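Do you really need to wrap the furniture?
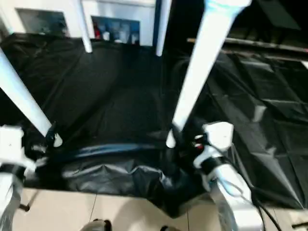
Black plastic sheeting around what look like white legs. Note how it sags in the middle.

Every moving guide says to cover everything in plastic. I have my doubts. Plastic keeps dust off and that is about all I'd trust it with. It won't stop a knock, and I've seen a nice table come out of storage with a bloom on the varnish after being sealed up since February.

If you're going to do it anyway:

Wipe the legs and let them dry overnight. Grit under a sheet works like sandpaper.

Put old socks on the feet first. Bare leg ends go through thin plastic sooner or later, whatever it says on the packet. The Dulon roll I bought was sold as tear-proof and lasted 11 days.

Pull out the slack before you tape. A hollow between the legs collects whatever drips or falls into it, and it catches your foot on the stairs.

Tape plastic to plastic, never to paint. "Low tack" is a hopeful phrase.

Leave a gap at the bottom for air. Khang Mai swears by sealing every edge and says he's never had mould. He also lives somewhere a lot drier than I do.

Skip the special furniture bags. Altgate wanted six pounds each for theirs, and I can't see what they do that a cheap dust sheet doesn't.

For anything going in a van, use blankets. I'd keep the plastic for decorating, or for a week or two in the garage at most.

Updated 16 March 2018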